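How to reset a bench between pick-and-place trials (and which rules are worth keeping)

Updated 8th May

Most good practice guides for tabletop robot trials run to dozens of pages, and I doubt many people follow them. The Jirner checklist has 158 items. I've cut it down to what I think holds up.

Step 1. Check the fingers over bare table. Bring the wrist camera over a clear patch and look at both tips before you run anything. The checklist says a visual check is enough. I'm not convinced. Look, then measure the gap as well, and write it down. 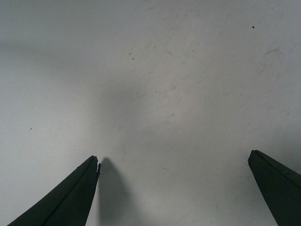
Zwane wrote in to disagree: measuring the gap before every run is overkill, and once per session has always been fine at our bench. Maybe so. I'd want to see the log before I believed it.

Step 2. Mark the target area on the table itself. Small corner marks in black will do. Claster's rule book asks for a full taped outline in a bright colour, supposedly for repeatability, but I've never seen a test that backs it up. Tape lifts and the outline wanders.

Step 3. Put the object back in its tray. Use the same tray every time, at the same end of the table. 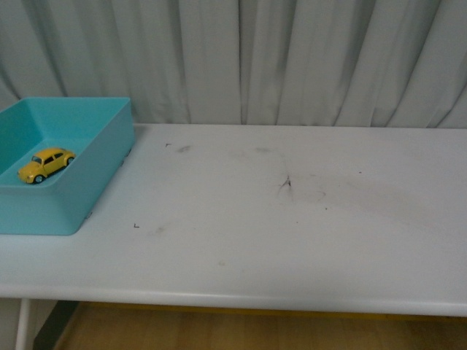 Toy car in the tray, with two corner marks on the table to the right.

Step 4. Decide how much the start position may vary, and say so in your notes. "Random placement" is the phrase I trust least in anybody's write-up. If a person puts the object down by hand 100 times, it will favour a few spots. Draw the positions from a list, and keep the list.
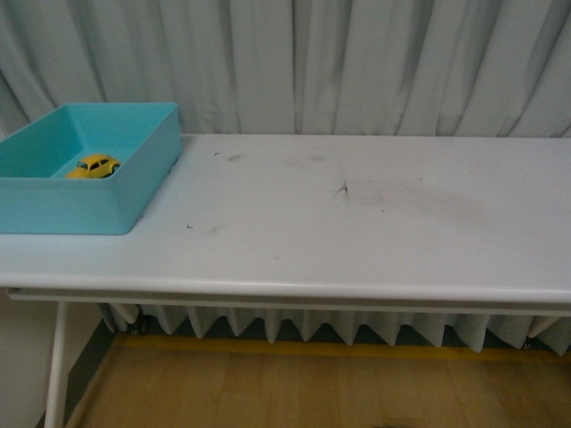
The list should also cover which way the object faces, a thing the Pisell template leaves out completely. Add a column for it.

Step 5. Leave scuffs alone during a set. Clean before the first trial or after the last one. If you wipe halfway through, start a new set number.

A set of 13 trials tells you very little, whatever the template's pass mark says. I'll look at the template again in September.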